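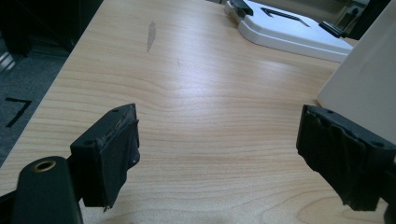

Fliledstead Open Records Catalog

The Fliledstead Open Records Catalog is the public data collection kept by the town of Fliledstead. It gathers tables, maps and lists made by the town's own departments in the course of their ordinary work, and offers them to anyone who cares to look, free of charge and without an account. The catalog holds 413 separate entries, a fair number of which are small enough to read through over a cup of coffee, though a few (the property parcel table is the usual culprit) will bring an older computer nearly to its knees.

Contents
Background
Scope and subjects
How an entry is laid out
Updating
Using the catalog
Reception
See also

Background

Before the catalog existed, a resident who wanted to know, say, how many street trees had been planted on the east side of town had to write to the clerk's office and wait. The clerk's office would pass the letter to whichever department seemed likeliest, and the answer came back on paper, often as a photocopy of a page from a larger binder. People who lived in Fliledstead in those years tend to remember the system with some fondness, as the replies were courteous and now and then came with a handwritten note in the margin, but it was slow, and two people asking the same thing in the same month could easily receive different answers.

The first version of the catalog was little more than a single page of links. It had 17 entries, nearly all of them from the public works department, which had already been keeping its records in spreadsheets for its own purposes and had no objection to sharing them. Parks and the water office joined soon after. The library was next, and brought with it a habit of careful labeling that the rest of the catalog has been borrowing ever since.

The present site was built by Verhoeven, a small firm that had earlier made the catalog for the neighboring county of Buvosia. The two sites still look like cousins. They share the same search box, the same gray column of filters down the left side, and the same slightly old-fashioned way of showing a table fifty rows at a time.

Scope and subjects

Entries are sorted under broad headings such as streets, water, parks, permits, elections, libraries and town finances. The headings were picked by the departments themselves, and a newcomer may need a little patience with them. Sidewalk repairs are listed under streets, which makes good sense, but the drinking fountains in the parks come under water, and the public benches come under permits for reasons that go back to an old rule on street furniture.

The streets heading is the largest, with 112 entries. Among the best used are the snow route list, the table of pothole requests (open and closed, with the date each was received), and the map of curb parking rules. Elections is the smallest heading, and goes quiet for most of the year before becoming the busiest part of the whole site in November.

Some records are left out on purpose. Anything that names a private person is removed or reduced to a block-level figure before it is posted, and the same goes for medical calls and library borrowing. Records held by the school district aren't included either, as the district is a separate body with its own website.

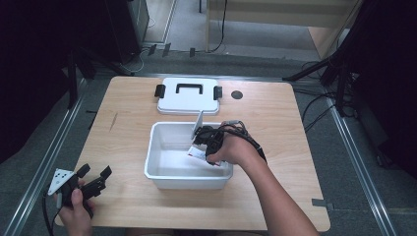
How an entry is laid out

Every entry opens with a title and a short paragraph in plain words that says what the table holds and which department made it. Under that comes a list of the columns. The town asks its departments to explain each column as they would to a neighbor, and most of them make a good effort, though the finance office does still lean on a few abbreviations that send readers off to the glossary.

Files can be downloaded as a spreadsheet or as plain text with commas, and entries with locations have a map view as well. A line at the foot of the page shows when the file was last changed and gives an email address for questions.

Updating

There is no single schedule. Permit records are refreshed overnight, pothole requests weekly, and most of the remaining tables monthly. The tree inventory is redone only when the parks department walks the whole town, so it can lag well behind the trees. Entries that are no longer kept up are marked "archived" and stay in the catalog, where they remain surprisingly popular with people tracing the history of a house or a street.

Using the catalog

The town allows any use of the records, including commercial use, and asks only that the source be mentioned. Brillatden, a trip-planning site that covers the region, draws on the snow routes and the parking map, and local real estate listings often quote the flood table. Classes at the high school have used the rainfall readings for years.

Reception

Residents have mostly been kind to the catalog. The commonest complaint has been the search box, which wants words spelled exactly as the department spelled them, so that a search for "garbage" long came up empty while "refuse" brought back a full page. A list of everyday synonyms was later added and has helped a good deal.

See also
Buvosia County Data Portal
Public records
Town clerk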